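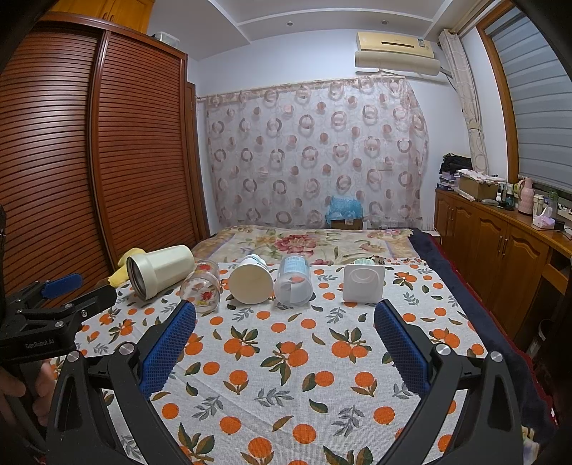 Ticket: Duvet cover order stuck in "Preparing" / charged twice / now somehow three covers
Opened by: Daniyal Cheema
Store platform: Flendo
Category: Orders and Billing (there was no category for "Other, but sad")
Status: Closed

Original message

I ordered one quilt cover, queen size, from the Barnar home shop, which runs its checkout through Flendo. The order page has said "Preparing" for long enough that I've started to picture somebody growing the cotton. My bank shows two charges of $88 each. My order history shows one order. My confirmation email shows zero orders, as it consists of a greeting, a large blank space and an invitation to rate my experience.

I would like one quilt cover and one charge. I'm flexible about which arrives first.

Browser is up to date. I've cleared the cache, as the help page suggested, and am now logged out of everything I own.

Reply 1, Flendo Support

Thank you for reaching out. Please confirm that you have cleared your cache.

Daniyal

Confirmed. See the last paragraph of my message, where I confirmed it the first time.

Reply 2, Flendo Support

Thank you. We can see a single order in the system with payment status "Partially Complete." Could you tell us whether you pressed the Pay button more than once?

Daniyal

I pressed it once. The page went white and then came back with a Pay button on it, in the same place, looking untouched. I pressed that one too. If you want to call that twice I won't fight you, but from my side of the screen the first one never happened.

Steps, as best I can give them:
1. Put cover in basket.
2. Go to checkout, enter address. Postal code gets rejected.
3. Enter the same postal code again. It gets accepted.
4. Choose standard shipping.
5. Press Pay. White page.
6. Go to step 5.

Reply 3, Flendo Support

Thanks for the detailed steps. This matches a known problem with saved carts. When the payment page reloads, it can open a second order under a guest account using the same email address. You won't see that order in your history. We've asked the billing team to look for it.

Daniyal

So I have a guest account I've never met, and it has my credit card. Good to know.

Could you cancel whatever it bought?

Reply 4, Flendo Support

We have located the guest order. Unfortunately it has already shipped. The order in your own account is still in "Preparing" and can be canceled. Would you like us to cancel it?

Daniyal

Yes please. The order I can see goes away, the order I can't see turns up at my door, and I pay $88 in total. I had to write that on the back of an envelope but I think it works out.
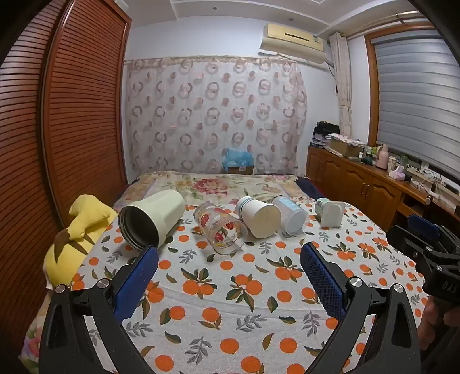
While we wait for billing, a separate question. The size chart on the Barnar page gives the queen cover as 86 inches wide in the table and 88 in the drawing beside it. My quilt is closer to the second one. Two inches doesn't sound like much until you've spent an evening inside a duvet cover, holding two corners and calling out for directions. Which number is right?

Reply 5, Flendo Support

We're the checkout provider and don't manage product information. Please contact Barnar directly.

Daniyal

I did that before opening this ticket. Barnar's contact form is run by you. It sent me an automatic reply with a link to this page.

Reply 6, Flendo Support

Apologies for that. I've forwarded the question to the store by email. They say the drawing is correct and the table is left over from an older version of the cover. They're going to fix the table.

On the billing side, a refund for the canceled order was issued on March 21, 2025. Please allow time for your bank to process it.

Daniyal

Update. The cover came. It's the right one, the color is right, and it fits the quilt. Credit where it's due.

A second parcel then came with two more in it, along with a packing slip made out to "Guest Guest." I haven't been charged for these, or not yet. I've stopped opening the banking app after dinner.

Reply 7, Flendo Support

We've checked with the warehouse. When your original order was canceled, the system released it for shipping in place of returning it to stock, and the quantity field picked up a 2 from elsewhere in the record. We believe it came from your apartment number.

Daniyal

I do live in apartment 2. I'm thinking of my upstairs neighbor in 14 and hoping she never shops with you.

How do I send them back?

Reply 8, Flendo Support

A prepaid label is attached. Please use the original packaging. Your refund of $88 shows as settled on our end, and the guest account has been merged into yours, so you should now see everything in one place.

Daniyal

Refund received, thank you. Both spare covers went off this morning with the label on. My order history now lists four orders, three of them canceled, and greets me as Guest.

I can live with that. Please close the ticket.

Resolution notes (internal, visible to customer)

Cause: duplicate order on payment page reload, guest account created in error. Canceled order released to warehouse. Quantity field overwritten by address line 2.
Fix: refund issued, accounts merged, return label sent. Quantity bug passed to engineering.
Display name still reads "Guest." Customer can change this under Profile, once the Profile page is back up.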